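Trirkik 6 - task planner and grasp supervisor for two-armed mobile robots

Sold by Grostora. Page text by Deolinda Barros, integration desk.

I was asked to write something more useful than the brochure, so take this as a reseller's notes. We carry three planners and I don't love any of them. Trirkik is the one I get the fewest angry calls about.

What it does: it takes a short written goal, breaks it into arm and base motions, and watches the wrist and head feeds to decide whether each step can be ticked off. It runs on the robot's own computer or on a box beside it. It talks to most common arm drivers and to the Cakotach hand driver, though you pay extra for that one.

The vendor says it "understands household objects". I'd put that differently. It has a library of 601 object classes, and it is good with the ones that have a handle. Baskets, mugs, pails, kettles. The handle gets its own grasp frame and the planner keeps track of the load hanging under it, so a basket that tips is treated as a basket that tips. Older versions assumed everything you picked up stayed level.

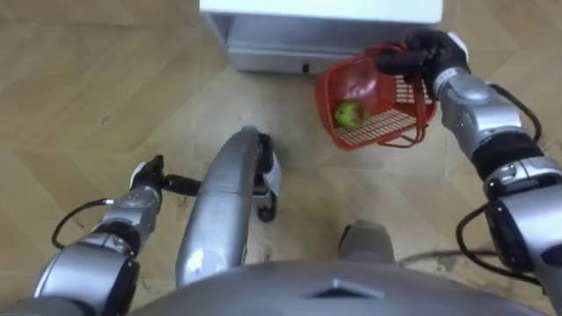 Load tilt is set with one slider, and the default is too generous for my taste. Custódio Esteves runs our bench and turns it down before anything else. If your robot carries things that roll, do the same. The contents of a container are modeled as one lump unless you buy the Araújo perception pack, and even then small items under a bag or a cloth tend to get merged with whatever covers them. The release notes have promised a fix for two versions now.

Placement is better. You name a piece of furniture as the reference and the planner works out a free patch of floor next to it, with a clearance you choose. It does not need a map of the room. It does need to see the floor, and the robot's own body hides a good part of that in a downward view, so fill in the self-mask properly. The wizard will offer to do it for you. I'd say no and do it by hand.

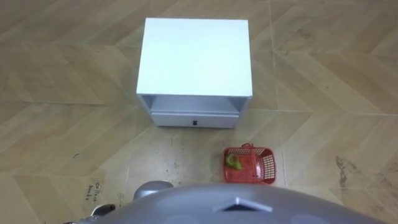
Red basket on the floor in front of the white cabinet, head view.

Patterned floors used to be trouble. Herringbone seams were read as object edges and the planner would refuse perfectly good spots. Version 6 has a floor texture filter, off by default, under Perception > Ground. Turn it on. Stains and writing on the floor can still come up as thin obstacles - annoying, but you can dismiss them in the viewer.

What you get
Planner and supervisor, one robot
Viewer with step replay
Object library, 601 classes
5 support tickets, then you pay per ticket

Not included
Cakotach hand driver
Araújo perception pack
Any kind of speech input, whatever the video suggests

Price: 1,409 per robot, per year. There is no perpetual license and I have asked.

Trial keys go out on Thursday. Bring your own task to the trial and skip the demo ones, they are tuned.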